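Section 6. Recording Demonstrations: Granular Material Tasks

This section covers the recording of demonstrations on the Dullero two-arm station for tasks in which loose material is poured, scooped or leveled. It assumes that the arms have been calibrated as described in Section 4 and that the operator has completed the basic recording exercise in Section 5. Revised 28/06/2023.

6.1 Before you start

Check that the following are ready:

Task card with the current task name and revision number
Recording software open, with an empty session
Container, material and tool listed on the task card
Hand brush and dustpan

CAUTION: Granules can enter the gripper slides. Do not run a granular task on a gripper with a missing or split dust cover.

CAUTION: Keep hands off the tabletop while the arms are enabled. Use the pause pedal before reaching in.

6.2 Setting the workspace

1. Disable both arms and wait for the status line to read IDLE.
2. Wipe the tabletop. Granules left from an earlier session will appear in the new recordings.
3. Place the container as shown on the task card. A different angle is allowed if the card says FREE POSE.
4. Place the material bag and the tool where the card calls for them. At least one gripper must be able to reach each item without crossing the other arm.
5. Check the cable loops at both elbows. A loop must not tighten when the forearm is fully extended.
6. Enable the arms and move each one slowly through its working range. Stop if a cable catches.

Note: Fixed objects that stay on the table between tasks do not need to be removed. Do not move them in the middle of a session.

6.3 Recording an episode

1. Enter the operator ID and the task name. The Cemton naming rule applies: lowercase, no spaces.
2. Bring both arms to the start pose.
3. Press RECORD and wait for the tone.
4. Perform the task at an even speed. Pauses longer than three seconds are flagged at review.
5. Return both arms to the start pose.
6. Press STOP.
7. Mark the episode as SUCCESS, PARTIAL or FAIL.
8. Reset the workspace and repeat.

Do not delete a failed episode. Failed episodes are stored under a separate tag and are used to train the Dogbe outcome checker. Delete an episode only if a camera dropped out or the wrong task name was entered.

The target for one granular task is 300 episodes marked SUCCESS. The session closes by itself after 600 recorded episodes of any kind.

6.4 Variation

A model trained on identical layouts will not cope with small changes. Between episodes, vary one of the following:

The angle of the container
The position of the bag and the shape of its opening
The amount of material already in the container
The point at which the tool is gripped

Change one item at a time and enter the change in the layout field. Do not vary the lighting or the fixed camera.

Litter box task, two-arm station:
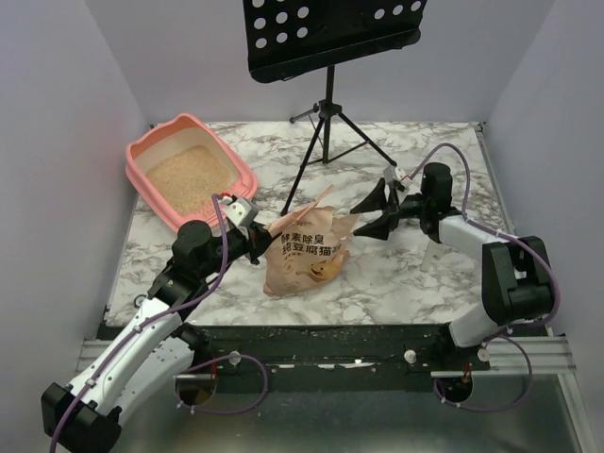
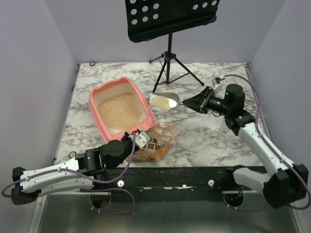 6.5 Checking the recording

1. Open the session in the viewer and select an episode.
2. Play the fixed camera and both wrist cameras together. All three must start at the same moment.
3. Compare the gripper trace with the video. If the trace closes before the fingers do, repeat the gripper calibration in Section 4.
4. Look for frames in which a forearm hides the tool from every camera. Up to 19 such frames in a row are accepted. Mark longer gaps as OCCLUDED.
5. Confirm the outcome mark. The reviewer must not be the operator who made the recording.

Error 3512 in the viewer means that one camera stream is shorter than the others. Run the repair tool once. If the error returns, tag the episode DROPPED and record a replacement.

6.6 Ending the session

1. Return both arms to the rest pose and disable them.
2. Close the session and wait for the upload bar to clear. Do not switch off the station during upload.
3. Brush granules off the tabletop and out of the gripper fingers. Do not use compressed air.
4. Fold the bag closed and return it to the bin with the matching task label.
5. Sign the station log.

Questions about task cards go to Kwame Mensah at the Teltadstead site. Report worn dust covers and cable faults to Kobina Amegashie. Replacement covers will ship with the July parts kit.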